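Sticky Subjects: a short talk on tape, and why the drawer is full of it
Notes for the Brostcombe evening, upstairs room, 7.30pm start
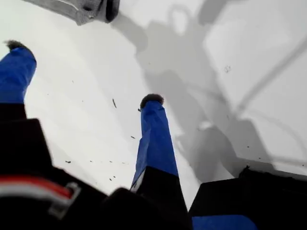 Slide 1. Blue tape, creased, in service.

Leave slide 1 up while people find chairs. Say good evening. Check the back row can hear, and if they say no, carry on slightly louder and hope.

OPENING
Ask who has tape at home. Every hand goes up. Ask who could find the end of it. Pause for the hands to go down.
Tonight is about why we reach for tape when something breaks, and why the repair we promised would do until the weekend is still there four years later. I have a hose in this condition. I also have a car in this condition, but the garage has asked me not to discuss it.

SLIDE 2 – WHAT MAKES IT STICK
Keep this bit short, last time it ran long and a man went to the bar.
Most household tape is pressure-sensitive. The glue is soft enough to flow into the tiny bumps of a surface when you press, and stiff enough to resist when you pull. Press harder, get more contact. So the people who slap it on and walk off are getting a fraction of what they paid for.
Dust is the enemy. So is grease. If you tape over crumbs you have taped the crumbs.
Demo: strip on clean tile, strip on floury tile. Pull both. (Bring flour. Bring tile. Forgot tile in Hesimell and had to use the lectern, which they minded.)

SLIDE 3 – THE DRAWER
Photo of my own drawer. Let them look, there will be a noise.
I emptied it in March. It held 7 rolls, of which 2 still worked as tape. One had become a sort of biscuit. Another was the Jitix parcel tape I bought because it was cheap, and I can report that it was.
Masking tape: meant to come off. Does so beautifully on day one. Leave it on the window frame through a summer and it becomes part of the window frame.
Electrical tape: stretchy, likes being wound round things, goes gummy in heat.
Cloth tape: strong, tears by hand, leaves a grey ghost of itself behind.
Clear tape: invisible on the present, very visible on the carpet.

SLIDE 4 – THE TEMPORARY REPAIR
Main section, slow down.
The Gamage Hall story. The loose handrail, taped "pending works". I was shown the job sheet, number 751, and the tape had been renewed so often that it was thicker than the rail. People had started to say how comfortable it was. When the joiner finally came there was a complaint.
Point to make – tape is very good at hiding the moment when a thing needs mending. It stops rattling, so we stop listening.
Ask for one repair from the audience. One. Do not take the shed man's second one.

SLIDE 5 – GETTING IT OFF AGAIN
Warm it with a hairdryer. Pull low and slow, back along itself. Cooking oil for the residue, then washing-up liquid for the oil. Test on a hidden corner first, unless it's a rental, in which case test on a very hidden corner.
Fold the end over before you put the roll away. A whole room of adults will write this down.

QUESTIONS
Allow 8 minutes. Likely ones: does it work under water (some of it, for a bit), can you tape a gutter (you can, yes), what about glue (different talk, different fee).
Collect flour. Wipe lectern. Key goes back through the side door before ten.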